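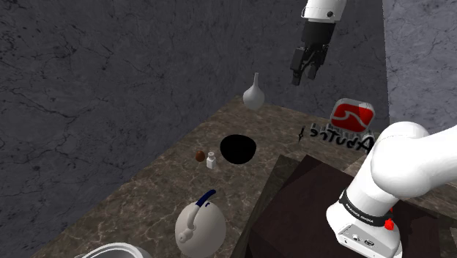

Esel kitchen simulator: three months of use in a catering kitchen

July | By the Zurstead kitchen office
137 shares | 14 comments

We bought Esel to plan a robot arm for the breakfast prep counter at Zurstead. Zarkovau makes it and Lefèvre handled the install and the training day. It lets you put an arm on a counter, set out your utensils and run the job on screen before any real equipment is bolted down.

Setup took me most of a morning. The menus are clear enough, but saving a layout takes too many clicks, and the fan on our office computer runs the whole time. The arm moves smoothly and the joints are easy to follow. Shadows come out heavy, and a black bowl shows up as a flat black shape with no inside to it. I would use a lighter one if you need to check a fill level.

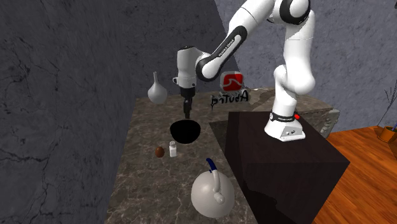

Gripper over the bowl, with the egg and shaker in front and the kettle nearer the edge of the counter.

The useful part has been showing it to the prep crew. There are 15 of them, and most had only heard that a robot was coming. Once they could watch a run, they started correcting it. The early shift wanted the kettle farther from the edge. One cook pointed out that the pedestal would sit exactly where she stands to plate. We changed the plan for both.

It also made the staffing talk more direct. Under our plan, fetching and setting out goes to the arm, and seasoning, tasting and plating stay with people. Two jobs change a lot. Those two cooks will load and check the station, and they asked for paid training time, which they got. Esel has no way to put a person in the layout, so we marked standing room with tape on the real floor. For a tool sold to workplaces, I count that as a serious gap.

The license is $178 a month for one computer. Support answered by the next morning each time I wrote. We have renewed through the fall and will look at it again once the real arm is in.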